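Skandurar Shared Workshop, Build Course
Notes for Session 4: The Wrist Camera
Yareli Valdovinos

Welcome back, everyone! By now your arm should reach the table without groaning (if it still groans, see Shayne before you touch anything else). Tonight we set the wrist camera, and I'd like you to take your time over it, even if that means the sorting code waits until next week.

Open the fingers fully, lower the wrist to 115 mm, and save a still. Both fingertips should show.
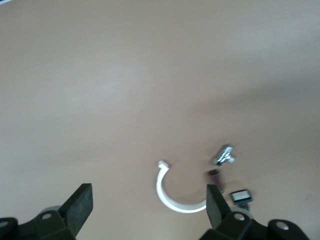
Fig. 4. Fingers wide open, with the white hook between them and the small hardware off to the right.

Do the same at 264 mm and bring both stills along.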